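Docs Home Episodes Tools Changelog Contact

3 min read

# Barura pouch set -- README / data card

Status: usable with caveats. Read "Grip fault" before you train on anything. Last touched by Beca Wynne, April. Questions to Craig Matheson.

## What it is

Two-arm tabletop episodes, mesh zipper pouch task. Green grid cloth, a handful of household objects. Goal is to get the pouch open and put one item in. 354 episodes total, all teleop. Head view plus chest view, joint states, finger currents, operator pedal log.

13 episodes are bad in a way that matters. They're still in the set, under `faulted/`. Do not merge them back.

## Grip fault

Short version: right hand kept holding after the release command. Operator opens the glove, command goes out, fingers stay closed on the pouch edge. The arm is free to move the whole time, so the pouch gets pulled around with it. 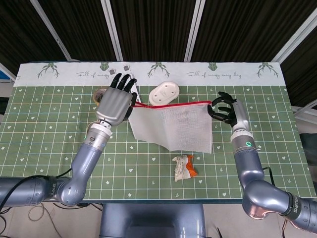 Worst one was a Tuesday, late afternoon. Operator (Eirlys Kemeys) sent release, saw nothing, backed the arm off to get clear. Bag came with it. She hit the pedal stop, arms froze, hand did not let go. Finger motors hold position on a soft stop, by design. Had to go to the red button and then ease the fingers back by hand.

No one hurt. Seam on one pouch torn, swapped for a spare of the same type.

Cause, as far as we got:

- release command dropped when the Meda bridge restarts mid-episode
- bridge comes back up and re-sends the last position it knew, i.e. closed
- no alarm, becuase the driver thinks closed is what we asked for

Ifor Pritchard reproduced it on the bench with no pouch at all, 5 tries out of 5 once he forced the restart. So not the fabric, not the zipper.

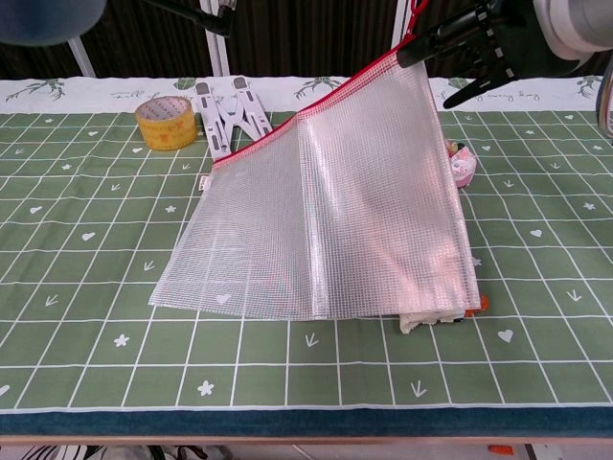

Can the fault be spotted from video alone?

Only sometimes. A late release and a slow operator look the same on camera. Use the `cmd_open` and `finger_pos` columns: if the command goes open and position stays flat for 11 samples or more, treat it as faulted.

## What changed

- bridge now comes up with no target, waits for a fresh command
- mismatch between command and position raises an alarm and halts both arms
- second person at the red button for every session, not optional
- pull force limit lowered on the right arm -- left already had it

The force limit makes some late episodes look hesitant. Arm slows when the pouch is taut. Left it in.

## Reset between episodes

Pouch flat, toward the operator side. Tape, laptop stand, soap dish and toy cake behind it. Fingers well clear of the cloth before anybody reaches in, both hands confirmed open on the *status screen*, not by eye.

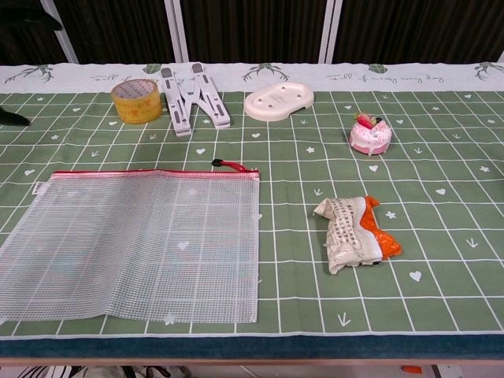

If status shows closed and the hand looks open, stop and call it in. Same if it's the other way round. Do not reach over to check. Power down first, log it, then look.

## Known gaps

- pedal log missing for the first session, Elasik recorder wasn't armed
- object positions drift between resets, no ground truth
- tape sometimes reads as a container in the auto labels. wrong, ignore
- left hand never showed the fault but it runs the same driver, so asume it could
- no episodes with the new alarm firing for real, only bench runs

## Splits

`train/`, `val/`, `faulted/`. Faulted ones are fine for detection work, please don't use them for policy training -- Humphreys did on an early copy and got a policy that hangs on to things.

## Contact

Craig Matheson for access, Ifor Pritchard for the driver patch, Beca Wynne for labels. Incident notes are in `notes/grip_fault.md`.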